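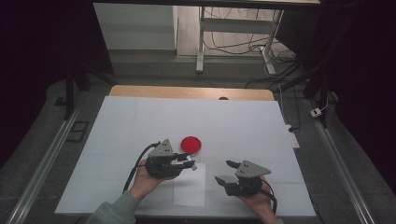
Both grippers over the white board, with the red disc and the sheet of paper.

June 19, 2024
Posted by the Arel bench blog, Jovosville

I promised a few of you I'd write up how I look after the pair of hand-held grippers, and then I didn't, and then April went by and I still hadn't. So, with a cup of tea going cold next to me, this is the whole routine as I do it now (it was a lot messier when I started!).

A bit of background for anyone new. Arel is my name for the whole cell: table, white board, rails, two grippers, and far more cable than I ever meant to own. You hold one gripper in each hand and do a job with them, and the recordings are what the robot learns from later. The grippers have to feel the same every time you pick them up. If one has gone stiff or the fingers don't meet squarely, you start compensating with your wrist without noticing, and a whole afternoon of recordings ends up with your bad habits in it. Ask me how I know.

Start with the board, which is the dull bit. I lay it flat on the table, push down on every corner and listen. Any click or wobble gets sorted before I go near the grippers. Then I wipe it down with a barely damp cloth. Specks look like nothing from standing height, but they're much more noticeable when you're working close to the surface.

Next, cables. I like each one to leave the back of its gripper in an easy curve and fall past the hand, with enough slack that I can reach right across the board and feel no tug at all. I used to tape mine to my sleeve, which was fine until I forgot and walked off to put the kettle on. No more tape. Now I just do a big slow stretch in every direction, feeling faintly ridiculous, and if anything pulls I re-route it.

Then the top plates. There are three little holes in each, and I run a fingertip over them to check there's no fluff packed in. Give the plate a gentle wiggle as well. It shouldn't move. Mine did once, by a hair, and I spent an entire evening blaming the software.

After that, the part I enjoy most: the fingers. 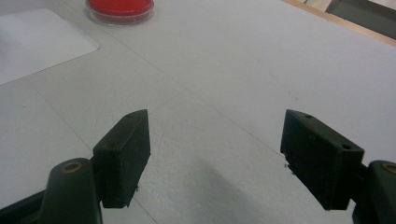 Finger pads open, brass-coloured rings at the pivots.

The pads take all the punishment and they show it. Small chips along the edges don't bother me much, as long as the flat inner faces are sound, but crumbs along the lower edges do need to come off. I use an old soft toothbrush, dry, always brushing away from the pivots and never towards them. Please don't scrape with a knife! I did that to my first set and took a lovely long gouge out of the gripping face, and everything thin slid straight into it from then on.

With the pads clean, I open and close each gripper 25 times, slowly, and just listen. A good one is nearly silent. If I hear a tick I slacken the bolts a touch, work the fingers a bit more and nip them up again. Don't crank them down, whatever your instincts say. Too tight and the fingers lag behind your hand, and that's miserable to work with.

Last check is the paper test. Close the fingers on a slip of plain paper and pull it gently, first near the tips, then lower down. It should resist the same amount in both places. If it slips out at the tips only, one pad is sitting at an angle, and I take that side off and seat it again. It usually takes me 11 minutes to do a pad properly and twice that if I drop a screw.

I write everything down in a notebook, nothing fancy, just the date, which gripper, what I touched. The left one is on its sixth line this year and the right one has hardly needed anything, which I suppose says something about how I use my left hand.

I got the brushing trick from the Brondidov forum, by the way, where there's a thread on finger pads that runs to 514 posts. Most of it is an argument about glue. The stuff on pivots in the first few pages is very good though, and the Radulović maintenance sheet linked there is the one I have pinned up by the desk.

Next time I want to get on to the rails, and possibly the great cable heap under the desk, if I can face it. If you've got a better way of squaring up pads, do leave a comment, I'd love to try it.

Last updated: the paper test now has the bit about checking lower down as well.

© Arel bench blog, Jovosville | Contact | Back to top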